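Kitchen robot back on the tiles after finger pad swap

Irnano's two-armed house robot is running again at the Bresitz flat after 4 days off. Right gripper had been losing its hold on crockery, pads gone smooth. New pads from Sornum fitted Monday, job number 738, old ones kept in a bag for the maker to look at.

Cables got a going over too. They loop out from each gripper and have to move freely when the arms bend, so every tie was undone and redone with more slack. One screw at the left wrist was missing alltogether. Wrist camera wiped and refocused.

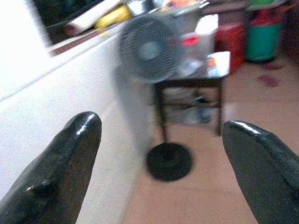
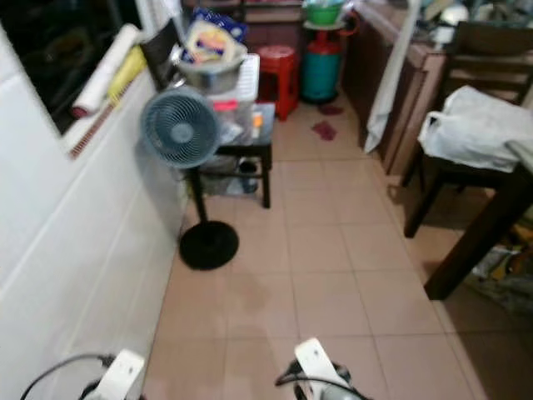
The last of the three has the right gripper on a teal mug, by the handle.
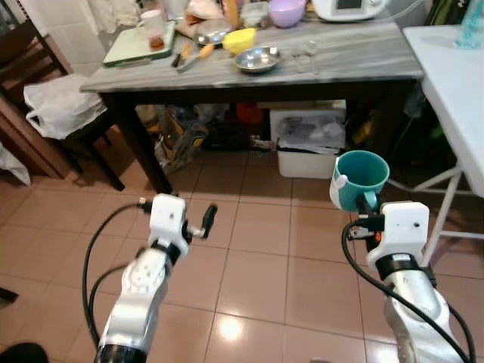 How often do the pads need changing?

Every 831 grips, going by the counter in the Varma software, or sooner if they feel slick to the thumb. Wipe them with a damp cloth at the end of each day and leave them to dry before the arms are parked. Washing-up liquid is out, it leaves a film.

Spare pads come in packs of 3, next delivery in September. Until then the flat has one pack in hand and the Sornum bench has none. Cable ties to be checkd again after a week's running, same torque on the wrist screws as before.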